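The Rate Desk

The Hotel Manolakis closed its books at 2 a.m. The software required it. Between 2:00 and 2:10 no reservation could be opened, changed or canceled, and the night auditor, Dionysis Karras, used the interval to check the rate table by hand.

The table had 30 rows. Each row held a code, a discount and a condition. Row 17 read HASTIA, 10 percent, proof of residence required. Hastia was a village on the far side of the reservoir. It had been under the reservoir since the dam at Moluvham was finished, and proof of residence could no longer be issued.

Karras had reported the row twice. The head office in Dresemura replied that codes were removed only after 12 months without use. He ran the usage report again that night. HASTIA had been used in July.

The booking was for one adult, one night, room 30. The name on it was Mehrangiz Hashemi. Under "document seen" the clerk, Ryan Pearce, had entered "key."

Pearce came on at six. Karras asked him about it while they counted the cash drawer.

"She had a house key," Pearce said. "It had a tag with the street on it. I looked the street up on the old map in the hallway and it was there."

"A key is not on the list of documents."

"The list says passport, utility bill or other. I used other."

Karras checked the list. It did say other. He signed for the drawer, 4,000 even, and went to eat.
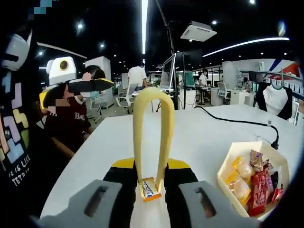 The manager, Spyros Triantafyllou, wanted the row closed before the end of the quarter. He had drafted a request and left it in the tray for Karras to countersign. The stated reason was that no eligible guests remained. Karras read it standing up. He crossed out the reason, wrote "see room 30," and attached the usage report.

On Sunday the telephone rang at 1:52 a.m. A man gave his name as Michalis Chrysikopoulos and asked for two nights at the Hastia rate.

"What document will you be presenting?" Karras asked.

"I have a receipt for a bread oven. It was delivered to the house. Is that any good?"

"Is the address on it?"

"The address and the name of the driver."

Karras opened the form. He selected row 17, and under document he chose other. The system asked whether the document had been seen. He typed "pending arrival" and the field accepted it. He read back the dates, the total and the cancellation terms, and the man repeated them. The confirmation printed at 1:59.

At 2:00 the screen locked. Karras took out the rate table and started at row 1.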